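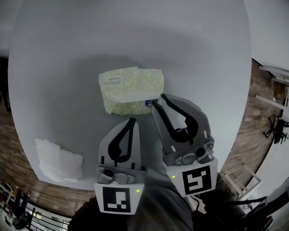 Wood fibre

Wood fibre is the long, narrow, hollow cell material that makes up most of the trunk and branches of a tree. The term is used in two ways. In botany it refers only to certain thick-walled cells found in hardwoods. In trade and manufacturing it covers any fibrous material obtained from wood, including the longer cells of softwoods, which a botanist would call tracheids. This article follows the trade use unless stated otherwise.

Wood fibre is the main raw material for paper, card and tissue, and is also used in building boards, insulation, growing media and some textiles. In solid timber the fibres remain bound together as they grew, and their direction is seen on the surface as the grain.

Structure

A single fibre consists of a wall surrounding an empty space called the lumen. The wall is built up in layers. The outermost is a thin primary wall, inside which lies a secondary wall of three parts, usually labelled S1, S2 and S3. The S2 layer is by far the thickest and has the greatest effect on strength and stiffness. Neighbouring fibres are joined by the middle lamella, which is rich in lignin.

The wall itself is made chiefly of cellulose, hemicelluloses and lignin. Cellulose forms fine threads, called microfibrils, which wind around the cell at an angle to its length. A small angle gives a stiff fibre that changes little in length as it takes up moisture; a large angle gives a more flexible one. Hemicelluloses are shorter, branched molecules and help fibres to bond in a sheet of paper. Lignin makes the wall rigid and tends to yellow in light.

Softwood and hardwood

Fibres from conifers such as spruce and pine are commonly two to four millimetres long. Those from broadleaved trees such as birch, beech and eucalyptus are shorter, often close to one millimetre, and narrower. Hardwoods also contain vessels, which are wide cells that carry water in the living tree. Vessel fragments bond poorly and can lift from the surface of printing paper during the press run, a fault known as vessel picking.

Long fibres give a sheet tear strength. Short fibres give an even surface and a softer feel. Most tissue products contain both, either mixed before the sheet is formed or laid down in separate layers, with the short fibre placed on the side that touches the skin.

Within one tree, the wood formed in spring has thin walls and wide lumens, and the wood formed in late summer has thick walls and narrow lumens. Thin-walled fibres collapse into ribbons when pressed and bond well. Thick-walled fibres keep their tubular shape and give a bulkier, more open sheet.

Separation

Fibres may be freed from wood by mechanical means, by chemical means or by a combination of the two.

In mechanical pulping, logs are pressed against a turning stone or chips are fed between grooved metal discs. Nearly all of the wood is kept, including the lignin, so the yield is high. Many fibres are damaged, and the paper loses its whiteness with age. Newsprint is the usual product.

In chemical pulping, chips are cooked under pressure with liquors that dissolve the lignin. The kraft process, which uses sodium hydroxide and sodium sulphide, is the most common. Less of the wood is recovered, but the fibres are longer, cleaner and stronger. The dissolved matter is burned to raise steam, and the cooking chemicals are recovered from the remains.
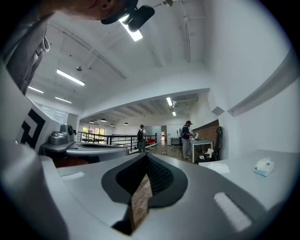 Small wooden block with a light brown, grainy surface, standing upright in a grey gripper.

Refining follows in most paper grades. The wet pulp is passed between bars which bruise the fibres, loosen their outer layers and make them more flexible. Heavy refining raises tensile strength but slows drainage and reduces bulk. Pulp for tissue is therefore refined lightly, or in some cases not at all.

Measurement

The oldest method of measuring fibre length is to project a stained sample on to a screen and trace each fibre by hand. Optical analysers, in which a thin suspension flows past a detector, have replaced it in nearly all mills. Results may be given as a plain arithmetic mean or as a length-weighted mean. The first is strongly affected by small fragments, known as fines, and the two should not be compared directly.

Coarseness is the mass of fibre per unit length. Freeness describes how readily water drains from a pulp, and is used as a working guide to the degree of refining.

The Salent reference collection holds 2352 mounted fibre slides, of which 857 are from hardwoods. They are arranged by genus and then by the part of the stem from which the sample was cut. A smaller set, prepared at Magagula, covers root and branch wood only and uses a different stain – the two sets cannot be matched by colour.

Use in boards and insulation

Medium density fibreboard is made by steaming chips, refining them to fibre, adding resin and pressing the dried mat between heated plates. Hardboard may be made by a wet process in which the lignin itself acts as part of the bond. Both materials lack a marked grain in the plane of the board and can be cut in any direction without splitting along the fibres.

Insulation is supplied as loose fill, flexible batts or rigid panels. A trial wall at Nolto was built with 50 panels in 6 rows, with moisture readings taken behind every row through the heating season. The highest readings were recorded in February, in the lowest row.

Recovery

Fibre can be recovered from used paper by pulping in water, screening and the removal of ink. Each cycle of drying and rewetting stiffens the wall, an effect called hornification, and shortens the average length. Fresh fibre is normally added to keep up strength. The Jusamgate mill grades its recovered stock by drainage time before blending, and sends the slowest fraction to moulded packaging.

Used tissues and napkins are seldom collected for paper recycling. Their fibres are already short in many cases, and the products are often soiled. Some wet wipes contain man-made fibres in addition to wood pulp, and these do not break down in an ordinary pulper.

See also

Cellulose
Kraft process
Tissue paper
Tracheid
Wood grain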